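浅色木桌面怎么养?皂洗和木蜡油我都试过了,来交作业

板块:木作与家具 > 表面处理

枇杷不剥皮 楼主
1楼

潜水很久了,九月份终于把自己那张浅色桌子折腾完,兴奋得不行,一定要上来写一篇!坛子里关于深色木头的帖子特别多,胡桃啊柚木啊,一翻一大把,浅色的反而零零散散。可浅色木头真的很美啊,早上太阳斜着进来的时候整个屋子都亮一截,我现在吃早饭都要坐到桌子那一侧去。

先交代背景。桌子是 Tuma 的,买的时候是白坯,店家说可以代涂,我没让,想自己来。我的要求很简单:不要变黄,不要那种塑料膜的感觉,手摸上去还得是木头。前后做了两遍,第一遍皂洗,用了一阵子,第二遍磨掉重来,换成木蜡油。下面按顺序写,写得啰嗦请见谅。

一、打磨

我从低目数一路往上走,最后停在500目。砂纸用的 Rorkham 的干砂,不堵粉,这点我要大夸特夸。顺着木纹走,每换一次目数就用微湿的布擦一遍,等毛刺立起来再磨。有人嫌这一步烦,我倒是磨得很上头,耳机一戴,一个下午就没了。

要注意的是别在桌边来回多磨。边缘本来受力就集中,磨多了会塌,摸起来像被啃过。

二、皂洗

皂洗的做法我是跟着 Minttu Harju 的博客学的,她写芬兰老房子里的地板和餐桌,写得特别细,连布要拧到什么程度都讲。皂片化在热水里,放凉成一碗像酸奶一样的东西,薄薄抹上去,等一会儿擦掉多余的,干透再来。我一共做了7遍。

做完那天我真的蹲在桌子旁边看了好久!颜色几乎没有变深,偏米色,很柔,手感像晒过的棉布。

缺点也有:怕油,怕红酒,怕酱油。滴上去当场擦还行,隔一顿饭再擦就留印子了。还有就是小东西在上面拖来拖去,会留浅浅的道子。
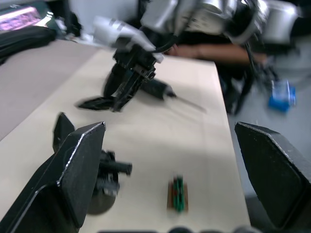

三、木蜡油

皂洗那层磨掉之后,我换了 Clolora 的浅色木蜡油,一小罐119元,涂完整张桌面还剩小半罐。它家有一款加了一点点白的,专门压黄,我用的就是这款。涂法没什么花样,摇匀,倒一点点,用 Ponce 的白色百洁垫打圈推开,静置20分钟,再用干净棉布顺纹擦掉。擦到你觉得是不是全擦没了,那就对了。

隔夜上第二遍,量比第一遍还要少。第二遍之前我又用旧砂纸很轻地带了一下,手感立刻不一样。

最后提醒一句,擦过油的布一定要摊平晾在室外或者泡水,别揉成一团扔垃圾桶,会自燃的,这个不开玩笑。

先写这么多,大家有什么想问的尽管来!

阿茶今天刨花了吗
2楼

写得好!终于有人认真写皂洗了。我家餐桌皂洗用了好几年,印子确实有,可是印子多了以后反倒统一了,整张桌子有种旧旧的干净。楼主磨掉好可惜啊。

另外补一个小窍门,皂液里可以少掺一点白色的,颜料店有卖,能把黄压得更久。量要非常非常少,多了会像涂了粉笔灰。

老陈皮配白茶
3楼

不同意1楼停在500目。木蜡油是要吃进去的,磨太细,孔都抛闭了,油渗不进去,只浮在表面,过两个月就发花。我给别人做台面,从来磨到比这粗得多就收手。皂洗可以细,油不可以,这两件事别混着写,新手会照抄的。

加白的蜡油我也不推荐。白是颜料,堆在粗纹里,近看一道一道的。

枇杷不剥皮 楼主
4楼

回复 3楼:感谢前辈!这个我真得认领一半。500目是皂洗那次磨的,第二次重来的时候我确实是从粗的重新走,可最后又手痒磨细了(手感太诱人了嘛)。目前还没有发花,不过我用的时间短,不敢打包票。我会在1楼的打磨那段后面加备注,谢谢提醒。

加白那个我倒想争一下!粗纹的木头也许会一道一道的,我这块纹理细,凑近看也没有积白。我觉得跟擦得干不干净关系更大,第一次试板的时候没擦够,那块小板就真的像撒了面粉。

南窗晒豆子
5楼

想问问,租房党,桌子是房东的,表面有一层亮亮的漆,能直接皂洗吗?我就是想要那种哑光的感觉,做梦都想。

老陈皮配白茶
6楼

有漆就不行。皂和油都得碰到木头本身才有用。房东的东西别动砂纸。

阿茶今天刨花了吗
7楼

回复 5楼:抱抱!可以自己买一块板子架在上面,拼板就行,裁好尺寸,底下垫防滑的,搬家的时候扛走。我当年就是这么干的,那块板后来做了书架的层板,到现在还在用。

南窗晒豆子
8楼

回复 7楼:这个好!!我这就去量尺寸。

那新板子是不是两面都要涂?

老陈皮配白茶
9楼

两面都要。只涂一面,两边吸湿不一样,会翘。底面可以马虎点,遍数别少太多。

枇杷不剥皮 楼主
10楼

9楼说得太对了,我补充一下我的教训。最早的那块试板我只涂了正面,靠墙放着,过了个雨季再拿出来,弯得像个小船。四边的端面也要照顾到,端面吃油特别凶,第一遍下去像喝水一样,要多喂几次。

再说说日常怎么用。我的桌子是什么都往上放的那种,吃饭、写字、拆快递、摆弄零碎,全在一张桌上,所以我不太可能像供着一样供它。木蜡油之后省心很多,热杯子底下垫一片软木,其余随意。

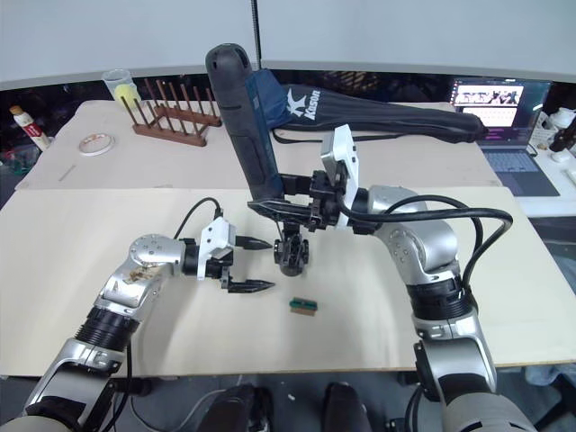

清洁就是一块拧得很干的布,顺着木纹擦,擦完再用干布走一遍。洗洁精我只用过一次,滴了辣油,兑得很稀,擦完那一小块有点发涩,后来补了一丁点蜡油就回来了。这也是我最喜欢蜡油的地方,哪里坏了补哪里,不用整张重来,边界揉开以后根本找不到。换成成膜的漆,破一块就得全磨。

浅浅的划痕我会先用手指肚蘸一点点油揉揉看,多数揉着揉着就淡了。深的那种,湿布加熨斗能鼓起来一些,但熨斗会把旧的蜡逼出来,鼓完必须补油,顺序别颠倒。

芥末味的周二
11楼

问个煞风景的:这么折腾一圈,跟直接买张做好的哑光水性漆桌子比,到底图什么?我家那张水性漆的,酱油放一晚上都没事,摸着也挺木头的。

枇杷不剥皮 楼主
12楼

回复 11楼:图高兴啊!

认真说的话,家里有小朋友或者天天火锅的,我也会推荐水性漆,现在的哑光水性漆做得是真不错,我朋友家那张我摸了半天才摸出来是漆。我自己就是喜欢那个没有隔着什么的手感,还有过程本身,周末下午磨木头,屋里一股木头味儿,太治愈了。

老陈皮配白茶
13楼

水性漆没毛病。毛病是用久了手腕常搭的地方会磨亮,一张哑光桌子上亮出两个椭圆,比印子难看。书桌我劝客人用油,餐桌随意。

芥末味的周二
14楼

回复 13楼:……我刚去看了一眼,真的有两个椭圆。谢谢你,我以前从没注意到,现在只看得见它们了。

灰兔子搬凳子
15楼

举手,请教防黄的事。我家朝西,桌子一半晒得到太阳一半晒不到,皂洗之后半年就成了双色的,晒到那一半发黄,放过笔记本的地方还留了个方块。加白的蜡油能顶多久?

枇杷不剥皮 楼主
16楼

回复 15楼:我家朝东南,没你那么晒,只能说目前看着还行。加白只是把黄盖住一点,木头自己见光还是会变的,这个拦不住。我的办法很土,桌上的东西隔几天换个位置,让它一起变。桌子能转的话,转个头用也好!

阿茶今天刨花了吗
17楼

方块印我也有过,挪开以后晒一个夏天就慢慢追上来了,别急着磨。朝西的话挂层纱帘,比什么油都管用。

老陈皮配白茶
18楼

带抗紫外的油有,室内用的我试过两种,该黄还是黄,慢一点而已。同意纱帘。

灰兔子搬凳子
19楼

好,那我先买纱帘,桌子这周末掉个头。谢谢各位!

南窗晒豆子
20楼

来汇报!板子下单了,尺寸比桌面各边多留了一指宽,周二到。砂纸和油也一起买了,油选的不加白的,想先看看木头本来的样子。请问第一遍之前,试板可以用裁下来的边角吗?

枇杷不剥皮 楼主
21楼

当然可以,边角料最好了,同一块木头,颜色最准!试板记得也磨到同样的目数,磨得粗细不一样,出来的深浅会差很多。涂完一定要回来发图啊,等你!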